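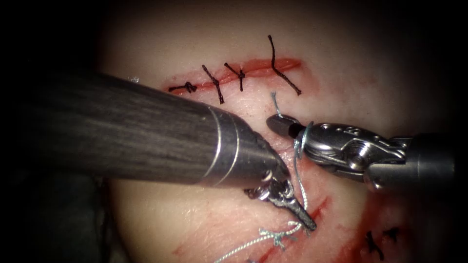
Wound strength after primary closure is set by three quantities: suture tension, bite depth, and the spacing between stitches. Tension is shared among the stitches in an interrupted closure, so the loss of one knot transfers load to its neighbors and leaves the rest in place. The pad closure has four black interrupted sutures along a slightly curved incision, and each is treated in the notation below as a separate load point, numbered 1 to 4 from the left. A continuous closure has no such division — one break relaxes the whole line.

Phases of repair. Inflammation comes first, then proliferation, then remodeling. Collagen laid down early is mostly type III and is later replaced by type I. Scar tissue does not regain the full strength of uninjured skin.

Terms to know before Friday: dehiscence, eversion, approximation, dead space.

Problem set 5 covers load sharing only. Show units. Hand in to H. Akbulut by 12 noon — late work is not graded.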